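調味料小容量容器の表示改訂に関する調査 進捗報告書(中間)

提出日:2018年3月11日
提出者:Zavevance 調査業務室

1. 報告の範囲
本報告は、助成対象業務「家庭用調味料容器における表示可読性の調査」のうち、第2期分の実施状況を記載する。第1期分は前回提出済みであり、再掲しない。予算執行状況は別紙のとおりで、費目間の流用はない。

2. 実施状況
2.1 回答票の回収
郵送による回答票は1,808通を回収し、入力を終了した。入力は二名による二重入力とし、不一致箇所は原票に戻って修正した。自由記述欄は分類作業中である。分類基準は第1期の版を用いているが、「開封後の保存」に関する項目が粗く、冷蔵の要否と使用期限の目安を別項目に分けた。これに伴い第1期分の該当箇所も再分類の対象とする。

2.2 ラベル試作
試作は Druteck に委託し、3案の納品を受けた。A案は現行の文字配置を維持し、書体のみを変更したもの、B案は保存方法を表面下部へ移したもの、C案は原材料名を二段組としたものである。C案は湾曲面で行末の文字が側面に回り込み、正面から一度に読み取れる範囲が不足したため、段幅を縮めて再製作を依頼した。用紙は全案とも同一とし、印刷濃度は測定値を添付資料2に示す。

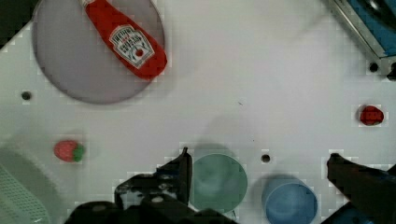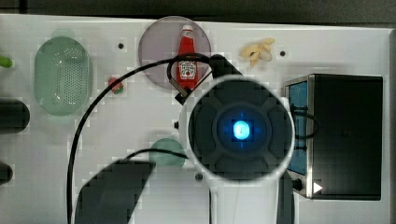
2.3 使用時の姿勢と可読性
ラベルの可読性は、容器を立てた状態だけで評価すると実際の使用条件を反映しない。回答票の自由記述では、食卓や調理台で容器を横に置く、冷蔵庫の扉棚に逆さに入れる、といった扱いが繰り返し挙げられている。1枚目のように、ケチャップの赤いスクイズボトルが灰色の丸い皿の上に斜めに横たわる場合、読み手から見た文字列の向きは容器の向きに従って傾く。そこで評価項目に「横置き」を追加し、文字列の傾きを段階的に変えて読み取り所要時間を記録する手順とした。倒立の条件については、キャップを下にして自立する形状の容器に限って実施する。いずれの条件でも照度は一定とし、読み取り距離は第1期の設定を踏襲する。

2.4 現地照会
輸出向け表示の扱いについて、Srisuk の品質管理部門に書面で照会した。回答によれば、同社では多言語表示の貼付ラベルを充填後に重ね貼りしており、元の保存表示が一部隠れる例がある。重ね貼り位置の寸法図の提供を求めたところ、社内承認の手続中との連絡を受けた。受領後、B案の表示位置との干渉を確認する。

3. 計画との差異
評価試験の開始は当初計画から2週間遅延している。原因はC案の再製作と、横置き条件の追加に伴う手順書の改訂である。手順書は改訂版を確定し、倫理審査の変更届を提出した。試験会場の使用期間には余裕があり、会場費の追加は生じない。

集計用ソフトウェア Drilteo の更新により、旧形式の入力データで文字コードの変換誤りが発生した。影響は自由記述欄の一部の記号に限られ、数値項目には及んでいない。変換前のデータは保管しており、該当行を差し替えた。差し替えの記録は添付資料3に収録した。

4. 今後の予定
(1)C案再製作品の受領および寸法確認
(2)評価試験の実施。参加者は6群に分け、提示順を群ごとに入れ替える
(3)自由記述の分類完了、第1期分の再分類
(4)Srisuk 提供図面に基づく干渉確認
(5)7月提出予定の最終報告書の素案作成

評価試験の参加者募集は既に開始しており、高齢層の応募が想定を下回っている。募集範囲を隣接地区まで広げ、交通費は既定の単価で支給する。募集方法の変更による予算への影響は旅費費目の範囲内に収まる見込みである。

5. 承認を求める事項
横置きおよび倒立条件の追加を、当初計画書の評価項目の変更として承認いただきたい。変更箇所の対照表は添付資料4に示す。承認の時期が試験開始より後になる場合は、正立条件の測定を先行して実施する。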